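Benchtop arms and automation > Rules, standards and good practice
Thread: Do we need the Ilby bench rules in the simulator as well?

cap_and_collar
Posted 06/01/2018

Our place has adopted the Ilby rules for small arm cells, the ones that started life as a two-page sheet and now run to 40 clauses. Fine for real benches. But somebody higher up has decided that every simulated cell must pass the same checklist before a single run is allowed, and I am the one who has to sign it.

So I spent most of December ticking boxes for a table that doesn't exist. Is there any evidence this makes the real cell safer? I ask because the supplier's talk (Cenen, if it matters) was heavy on confidence and very light on numbers.

This is the bench I'm supposed to be signing for. Arm on the table, blue mat, tray on its own with clear mat between it and the boxes.
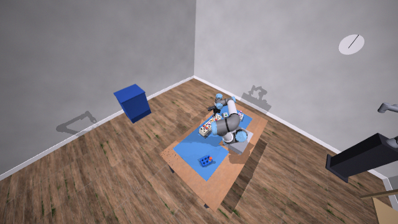

The clauses I'm stuck on

1. "Nothing required for the task shall be placed so that the arm must pass over the operator's side." Which side is that? There is no operator in the sim. I picked one and wrote it down.

2. "Keep 55 mm between any fixture and the edge of the work surface." Measured from the mat or from the wood? The sheet doesn't say, and my mat stops well short of the wood in places.

3. "Floor-standing furniture to be outside the reach envelope." I've got a cabinet on the floor to the left of the table. Reach at full stretch, or reach in the programmed moves? Two very different answers.

Grateful for any sense on this.

tornscrew
I'll be the one to defend it. We do our layouts in sim first, and whatever gets placed there gets copied to the real bench by someone who wasn't in the room when it was decided. If the sim has a cabinet in a daft spot, the real one will too. Sign the sim and you've caught it before anybody has drilled a hole.

cap_and_collar
That argues for checking the layout once. It doesn't argue for 40 clauses, four of which are about trailing leads and one about the colour of the floor tape.

marrowfat
Agree with the OP. A checklist that gets filled in for things it can't apply to teaches people to fill in checklists. We had a lad tick "guard interlock tested" on a model with no guard. It sailed through two reviews.

tornscrew
Then your reviewers want a word, surely? That's hardly the fault of the sheet.

marrowfat
Partly. But if most of the form is rubbish for your case, you stop reading it, reviewers included.

Itik
For clause 2 we measure from the outer edge of the solid surface and ignore mats. Ask Ilby for the notes that go with the sheet, they're a separate download and most people never see them. On clause 3, full stretch, always. Programmed moves change.

cap_and_collar
Thanks, that's useful. I didn't know there were notes. Full stretch means my cabinet probably has to shift, which will please whoever put it there.

pegboard55
Slightly different complaint. The part of the sheet on held objects is the only bit I'd keep for sim work and it's the vaguest of the lot. "The grip shall be suitable for the part." Suitable how? Take a cylinder with a cap on the end, held between two fingers with the cap facing you: 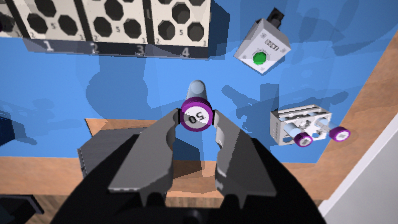

Is that suitable? I couldn't tell you from looking, and neither could the person with the clipboard. What I'd want written down is the grip force, how far along the body the fingers close, which way round the label ends up (a number like 50 reads as 05 if the thing is upside down) and what the arm does if the part slips. You can set all of that in a simulator and try it 3000 times overnight. The sheet asks for none of it.

tornscrew
Sim friction is a guess, though. I've seen a grip that was perfect on screen drop one part in 10 on the bench. I wouldn't put my name to a slip test that came out of software.

pegboard55
I wouldn't either, on its own. But I'd take a rough test over the word "suitable".

greyshelf
Has anyone looked at the Dijkstra guide? We swapped to it last year. It splits things into layout, handling and people, and you're allowed to write "not applicable" against a whole section as long as you give a reason. Our sim cells skip the people section completely. It's not perfect. The stop button part still assumes one button per table and gets in a muddle when the button box is something the arm is meant to press as part of the task.

cap_and_collar
That last bit would bite us. Does it say anything on how such a button should be marked, so it doesn't get mistaken for a stop?

greyshelf
One line, saying it mustn't be red. Green is what most people use. I'd want a label too, and I'd want it kept well away from the real stop.

marrowfat
One line! And how many on floor tape?

greyshelf
A page and a half, with a diagram.

Itik
To be fair to the people who write these, floor tape is where the trips are. Nobody has sent me a report of an injury from a simulated button.

cap_and_collar
Which was my question to begin with. I'll ask for the notes, move the cabinet and propose we drop everything on leads and tape for sim cells. If it gets refused I'll want the reason in writing. Will post what they say.

tornscrew
Please do. I still reckon you should sign the layout part every time it changes, and not just the once.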